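**Tape storage: tray or no tray?**

**zaleck_shed:** Cleaning out the bench drawer in February, as one does. First job was hanging a teal cloth at the bench. My spouse calls it "the theater."
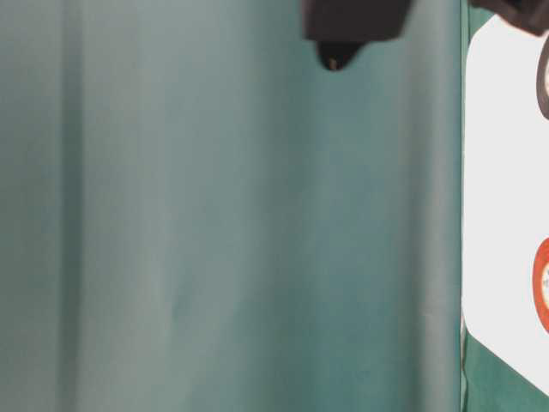 *The teal cloth, folds and all. I own an iron, in theory.*

**Tadero:** Nice drapes. Where's the tape?

**zaleck_shed:** Patience. Several colors of electrical tape, and I want them to live in a white tray. Red-orange, yellow and black have moved in. Blue and white are still out on the cloth. 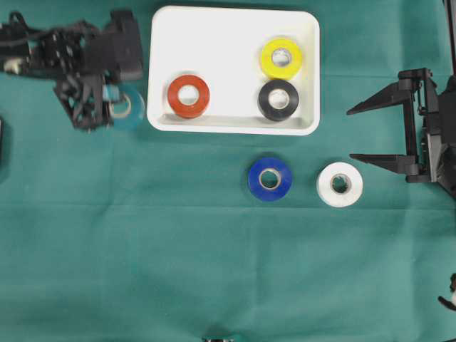
I'm tempted to stop at three. The other two I use maybe twice a year, and a tray with a bit of floor showing makes me feel like a person who has it together.

**fomer460:** Disagree. Split them up and you'll never see the blue again. Put a dowel on the wall and thread them all on it.

**Tadero:** Dowels are fine until you want the roll at the back. Then you're holding four rolls in your teeth.

**carhuamaca173:** Lay them flat in the tray. Mine stood on edge one summer and came out egg-shaped.

**zaleck_shed:** Flat it is. And the cloth stays up, before anyone asks.
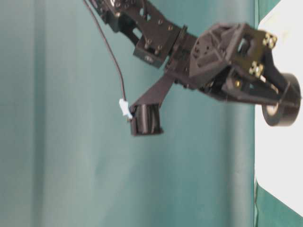 It hides the pegboard, and I've made my peace with the creases. No dowel, sorry fomer.

**fomer460:** Enjoy looking for the blue.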